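**Ticket 46: Label printer, Mottram store room**

Opened by Kofi Laryea, 19 May 2000

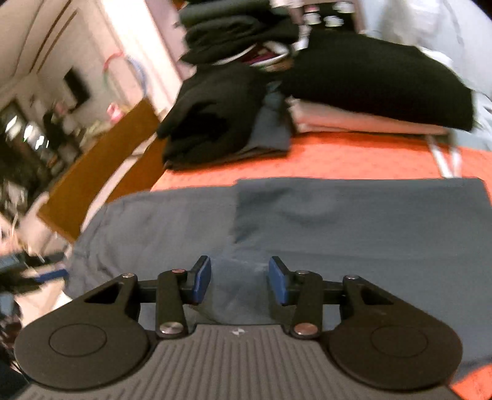 *Black fingers, with blue pads on both.*

Printer stops after 2 labels and the red light stays on. The roll is new, 200 labels, colour white. I have cleaned the roller and restarted the Skorno program, same result.

Update: I changed the paper setting from "continuous" to "gap". Now it prints 4 labels, then it stops again. The cable is OK, I tried it on the other computer.

Grernura support asks for the driver version. I could not find where it is written. Please advise which menu.

Status: waiting for reply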